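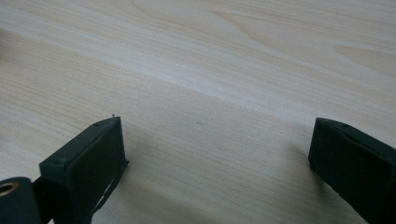
*Pinza manual abierta sobre el tablero, sin pieza. Se aprecia la franja de reflejo que cruza la madera en diagonal.*

**Asunto:** Re: [pinzas] Pérdida de apertura en la Kilter: ¿lo damos por cerrado?

Hola a todos:

Contesto por debajo de lo que escribió Thierry, que el resto del hilo ya es muy largo.

> El 12 de agosto, Thierry Lecomte escribió:
>
> He repasado los registros de Evthorpe. En 7 de las secuencias la apertura de la pinza salta a cero con los dedos claramente separados y vuelve sola al cabo de un rato. Para mí es el reflejo de la mesa: el estimador visual se pierde y arrastra la medida. Propongo poner un mantel mate, subir el filtro y cerrar la incidencia. En Bailly ya trabajan así y no han vuelto a quejarse.
>
> Thierry

No lo veo tan claro. El reflejo existe, se nota en la imagen que mando, y no discuto que moleste al estimador. Pero también se distinguen los dos dedos, oscuros sobre madera clara, con un hueco ancho en medio. Si con ese contraste el programa dice «cerrada», cambiar la mesa me parece tapar el síntoma.

Además, que en Bailly no se quejen no me dice gran cosa. ¿Alguien ha mirado sus registros o solo hemos dejado de recibir correos? En enero dimos por buena la versión de Rarard con el mismo argumento y luego hubo que tirar 400 secuencias.

Lo que más me preocupa es el valor por defecto. Cuando falta la medida, el controlador escribe un cero, y para el brazo un cero significa pinza cerrada. En una grabación a mano solo estropea datos. En la célula, con una pieza sujeta, el brazo puede arrancar creyendo una cosa que no es. Eso, para mí, es un asunto de seguridad y no de mantelería.

Antes de cerrar nada pediría:

- Separar «sin dato» de «cero» en el mensaje de apertura.
- Que la célula se pare si pasan más de 400 ms sin una medida válida.
- Repetir la prueba sobre esta misma mesa, con y sin reflejo, 1000 aperturas en cada caso, con el filtro como está ahora.

Si los saltos desaparecen al quitar el reflejo, le daré la razón a Thierry en lo del estimador. Lo del cero habría que corregirlo igual.

De momento dejo la incidencia abierta y la Kilter fuera de la célula. Quien tenga los registros originales de Bailly, sin filtrar, que los suba a la carpeta común, por favor.

Un saludo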